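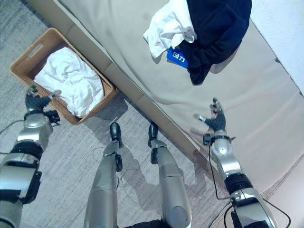

Brostach wicker basket, rectangular, tan. Had mine since May so this is a fair go, not a first-day rave. Paid 40 quid.

Good bits first. The handles are slots cut into the short sides, nothing sticking out to catch your shins on. Weave is tight. I've had socks poke through cheaper ones, not this. Sits flat on carpet and lives on the floor by the bed, long side in, so I can chuck things at it from the mattress and mostly get them in.

Size - fine for one person. A bath towel slung in without folding pretty much fills it and you get a hump over the rim. Fold it and theres room for shirts on top. Two people, get the bigger one or get two.
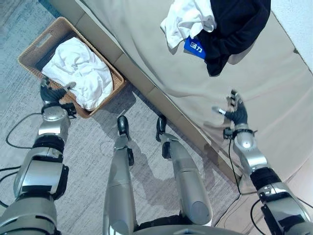

Now the moans. No liner. Knitwear snags a bit on the inside corners, lost a thread off a good jumper in week one. Pale stuff goes in fine, dark stuff comes out with little bits of straw on it, worst on anything with a proper weave like work trousers. Shake it out over the bath before first use, wish I had. Also creaks when you carry it full. Not loud, just creaky.

Looked at the Odex one as well, plastic, wipes clean, looks like a bin. Paterson do a canvas one but it flops over when its empty and that would drive me mad.

Four stars. Would be five with a liner. Recomend anyway.

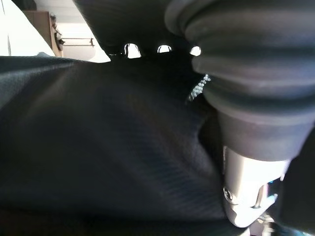

Bernadette Kapoor: Had the same trouble with straw bits on black trousers. An old pillowcase tucked over the rim sorted it, goes in the wash with everything else. Mine doesn't creak though, maybe you're overfilling it?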